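Re: [club-distance] Drernberg entries and travel
From: Beathag Mowat
Date: 2018-05-05

On the Drernberg question, Baird wrote:

> Can somebody post the final word on the 5000? I have heard two
> different things about whether it is one race or two, and I still
> don't know if the relay is going ahead. Also, is the hotel booked or
> are we each doing our own? My athletes' parents keep asking me.
> Last I saw was the message from February and that was before the
> timetable changed.

The 5000 is two races. The organizers split it by seed time once entries closed. Everyone from our club who put down a time slower than the cutoff is in the first race, and the rest are in the second. If you entered without a time, you are in the first race by default. You can ask to be moved up, but you need a result from this season or last, and a road time does not count.

The relay is going ahead. We have enough for one team in the women's 4x800 and are one short in the men's. If you are running the 1500 the day before and think you can double, write to me off list. I would like to keep people who are in the second 5000 out of it, as the gap between the two is too short.

Travel is by van from the Kumow parking lot, same place as for the cross country. There are 14 seats and all of them are taken. Anyone who asked after the list was full will need to drive or share. The van goes straight to the track on the first day and to the hotel after the last event, so bring whatever you need for the day in a small bag you can carry. Big bags stay in the van.

Rooms are booked for everybody who sent me a form. You don't need to call the hotel. It's the same one we used for the indoor meet, two to a room. Breakfast starts early enough for the heats, but there is no kitchen, so pack your own food if you are fussy before a race.
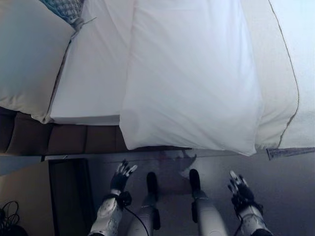 Other items for the meet

1. Bibs. Pick up at the tent by the finish, not at the front gate. One person can collect for the whole club and I will do it if I am there first. Pins are not supplied.

2. Spikes. The track is new and they are strict on length. They check in the call room. Trade them out before you warm up.

3. Check-in. It closes 2,000 meters into the race before yours if that race is a distance event, and at the start of the previous heat if it isn't. I know that is an odd way to put it but it is how they wrote it. Go early.

4. Results. Stutano is doing the timing. Last year the splits for the longer races went up the following day, and a couple of them were wrong. If yours looks off, send me your bib number and the race and I will pass it on with the others.

5. Uniform. Club singlet for the relay, all four legs matching. For the individual races the old design is still allowed.

Baird, please forward this to your parents' list. I don't have all of their addresses.

Beathag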